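Progress report, November
Two-arm tabletop kit, review under the Nornent small equipment grant
To: Anjani Tarigan
From: Junhao Yao, Flarkedley bench lab

Anjani, sorry this is later than I said. Written in two sittings, second one after 9 pm, so forgive the order of things. Spending sheet goes separately.

Where we are

The kit is the Plinedance two-arm set, the one we put in the proposal. Arms, grippers, arm-mounted camera, control software, one year of phone and email support from the reseller (Bennani). All delivered. All powered up. One gripper swapped under warranty, more on that below.

Setup took 7 working days. Proposal said 3. Two of the extra days were cabling, the rest was the software not finding the second arm after a reboot. Bennani sent a patch. Has held since then.

Total logged runs to date: 676. A run = arms start from home, pick something up, put it somewhere, go home. Short ones and long ones both count as one, which I know you didn't love last time. I'll split them out in the final report. Of those, 77 were stopped by hand. Most of the stops are from the first half, when we had the speed set too high and people got nervous and hit the button. Fair enough.

What we were asked to find out

You wanted to know whether a teaching lab with no robotics engineer on staff could buy this kit and get use out of it inside a term. Short version, yes with help. Longer version:

Unpacking and mounting: fine. Printed guide is good. Bolt sizes on page 4 are wrong, the sheet in the bag is right, go with the sheet.

Calibration: not fine. The wizard asks you to touch off a set of points with each arm and it doesn't tell you if you did one badly. You find out an hour later when the arm lands short of everything. We now do it twice every time and compare. Adds 14 minutes to a morning.

Teaching a task by hand-guiding: best part of the kit. New student can record a simple pick in their first session. Joints feel stiff going upward, smoother coming down. Smaller students needed two hands on it and then there's nobody on the keyboard, so plan on pairs.

Playback: good on things with flat sides. Less good on anything round or glossy, the fingers tend to squeeze and skate. We tried grip tape on the fingers. Helps, wears off quick, leaves gunk. Plinedance sells a softer finger pad, not in our budget line, would like to talk about that.

Software: does what it says. Log files are a mess. File names reset to the same number after an update, so we overwrote a morning of work in October before we caught on. Now we copy everything off at lunch and again at close.

The gripper problem

One gripper started to close unevenly, one finger arriving before the other. Called Bennani, they had us run a test script, then sent a replacement without much argument. Down for 7 days counting shipping. Old unit went back in the same box. They haven't told us what was wrong with it, I've asked twice. If it's a known fault we should say so in the final review and if it isn't we should say that to.

Objects and tasks

We settled on play food and small household type things on the table instead of the machined test blocks. Cheap, easy to replace, and the shapes are awkward enough to show where the grippers struggle. We also keep a box with a knob on the front and a low tray in the set. Everything against black cloth with light from overhead. The cloth was a late change, the old wall behind the bench had shelving and the camera view was too busy to be much use in playback review.

Current task list is pick and place with either arm, pick into a tray, pull on a knob, and moving something from one arm to the other. The last one is the weak one. We get it sometimes. Not enough to put a number in front of you yet.

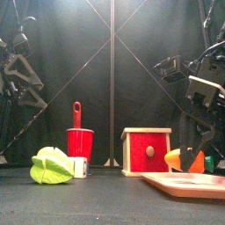
Next block of work is on that handover, plus repeat runs on the round objects at the lower speed so we have something to compare the early stops against. I'd like a second student on it. Have one in mind, she needs a bench key and the safety talk.

Money

Inside budget except shipping, which ran over becuase of the gripper return (Bennani refunds it, not seen yet). Have not touched the travel line. Would like to move part of it to finger pads and a spare cable set. Need your ok in writing for that, finance won't take an email from me alone.

Things I need from you

Yes or no on moving the travel money.
Whether the final review should include the price comparison with the single-arm version. Bennani will quote but they want to know who's reading it.
A contact at Nornent for the data storage question, the old one bounces.

Recommendation so far, may change: buy, but only with the support plan, and only if there's one person who owns the calibration. Labs that share it out between whoever is free will have a bad time. I would not recommend the kit for one-person labs as it stands.

Final report draft should be with you before the holidays. Call mornings if you want to talk, I'm at the bench after noon and don't hear the phone.

Junhao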